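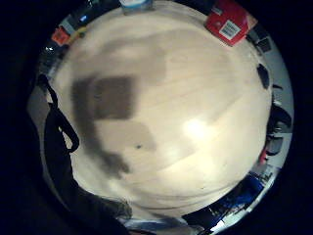 Cream-colored wooden tabletop, with a red box and its barcode label at the upper right.

Household Machines: Where Matters Stand
Posted 19 May 2023

Readers of this site have asked on several occasions for a plain statement of my position on household robots. The question usually takes the same form: can a machine be bought at present that will clear a table, wipe it, and put the things back? My answer is no, with certain qualifications. The qualifications take up most of this entry.

I should state my interest at the outset. I spent 19 years in equipment purchasing for a contract cleaning firm in Brakville, and in that period I approved and rejected a fair number of machines. I hold no shares in any company mentioned here and have received no payment from one. Hovach, which makes floor equipment, was a supplier to my former employer. Petrauskas, a packing shop on the east side of town, was a customer. My views on both were formed in the ordinary course of work.

Floors first. The floor is the one part of the house where machines may be said to have arrived. A floor is flat, it stays where it is, and the machine is permitted to bump into things. The Hovach units we operated in January of my last year ran overnight in a corridor building and did acceptable work. They required a person to move the chairs beforehand and a person to empty them afterward. The purchasing file recorded this as a saving, and on balance I believe it was one, although the chairs did not appear in the calculation.

Tables are another matter. A table carries objects, and the objects are the job. A person clearing a table decides within a second or two which items are to be thrown away, which belong to someone, and which are to be left strictly alone. A carton with a barcode on it may be a delivery that has yet to be opened, or it may be packaging kept for a return, or it may be trash. The barcode will tell a machine what was sold. It will not tell the machine whether the household has finished with it.

There is also the matter of light. Shiny wood throws glare, and a hand or an arm working over a table casts a shadow on the very spot where the work is being done. Cleaning staff adjust to this without comment. They move their heads, or they run a palm over the surface and feel for crumbs. A machine that depends on sight must be able to tell a shadow from a stain, and a speck of debris from a mark in the wood that has been there for years. I have watched a demonstration unit scrub with great persistence at a knot in a board.

I would place the ordinary shelf or side table in the same category, and in some respects it is harder. People keep flowers there, and cards, and containers whose purpose only they know.

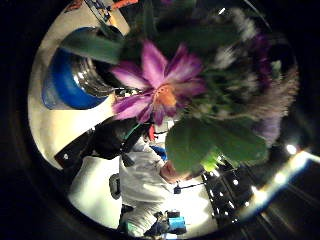 Dusting in such places was always billed at a higher rate by my former employer, and the rate was justified. Petals bruise and leaves hang over the things that have to be lifted. The cleaner must reach between stems, take hold of a smooth container, bring it out without catching anything, and return it facing the same way. Customers complained about items put back facing the wrong way far more often than they complained about dust. Whether the flowers are fresh or artificial makes a difference to the handling, and staff were trained to check before touching water or cloth to them. I am not aware of any machine on sale that makes this check.

The best attempt I have seen in person was an arm called Nastia, shown to trade visitors in Brakville. Nastia was mounted on a wheeled base and had two padded fingers. Its makers had the good sense to attempt only one chore, the moving of cups and small boxes from a counter to a tray. It performed this chore slowly and, for the most part, correctly. The session lasted 60 minutes, and there were 4 stoppages during it, each of which required a member of the staff to step in. I considered this a respectable showing. I also considered that a customer at home would have sent the machine back by the second stoppage.

Two of those stoppages involved the same kind of item, a cloudy plastic tub. The arm approached it, hesitated, closed its fingers short of the rim, and halted. The presenter explained that materials which let some light through are troublesome, as the machine sees partly the surface and partly whatever lies inside or behind. I found the explanation convincing. It also applies to a good deal of what is found in a kitchen: storage tubs, bags, bottles, lampshades, the lids of nearly everything. 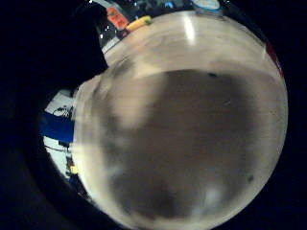 Photo: author's collection

A person who picks up a pale, half-clear object learns most of what is needed from the hand. The fingers report whether it is rigid or gives way and whether it has begun to slip. Sight is of limited help with such things, particularly up close, where the object fills the view and its edges run into the glare. Some research groups have begun fitting fingertips with pressure sensors, and I regard this as the more promising line of work. I would sooner see money spent there than on another head with a screen for a face.

The shop floor deserves separate treatment, as readers in the trade have pointed out. Petrauskas packs spare parts for agricultural dealers. Its catalog held 3,768 part numbers when I last had sight of it, and the owners considered an automated picking arm on two occasions. On the first occasion the arm could manage boxed goods and nothing in a bag. On the second it could manage some of the bags. The firm decided each time to keep its people and to spend the money on better benches and brighter lamps, and the packing rate improved. I do not offer this as proof that arms are useless. Warehouses with uniform cartons use them every day and are right to do so. Petrauskas simply did not have uniform cartons.

The comparison with the home is instructive all the same. A shop can change its shelves to suit a machine. It may paint lines on the floor, fix the lamps in place, forbid staff from leaving coats on the equipment, and put every item in a bin of the same size. A household will do none of this, and in my opinion should not be asked to. Cables hang where they hang. Plants grow over whatever stands next to them. I have been told by more than one sales representative that customers will "adapt the environment," and I have yet to meet a customer who wished to.

A further difficulty receives too little attention, namely that the working hand gets in its own way. Anyone who has reached behind a cabinet for a dropped screw will know the condition. At the moment of greatest need, the hand covers the thing it is reaching for, and the rest of the room is reduced to a sliver at one side. People carry on from memory and by touch. A machine which loses sight of its target at that point must either guess or stop, and the careful ones stop. 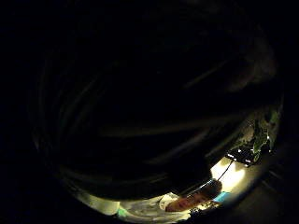 A narrow lit strip of the room, with a face near the bottom and a leafy plant to the right.

The presence of people is the last item on my list and ought perhaps to have been the first. In a factory, the arm can be put behind a fence. At home there will be someone leaning in, reaching across, or sitting within arm's length, and quite possibly a child on the floor. Any machine strong enough to lift a full stockpot is strong enough to do harm. My former employer would not allow the overnight floor units to run while tenants were in the corridor, and those units came up only to the ankle. I would apply a stricter rule to anything with an elbow.

As to timing, I am asked for a date and decline to give one. I will say that I expect single-chore machines to reach ordinary homes well before general ones, and that folding towels or loading a dishwasher of a known model seems to me within reach. I would advise readers to ask any seller three things: what happens when the machine stops halfway, who picks up what it was holding, and what the service visit costs. The Hovach service contract came to roughly a fifth of the purchase price each year, a figure that was absent from the brochure.

Several readers have written separately about window-cleaning units. I have used only one of these, on a ground-floor window, and it left the corners. A fuller entry will follow once I have had the loan of a second model. Correspondence on floor units should be sent through the contact page, with the model number included.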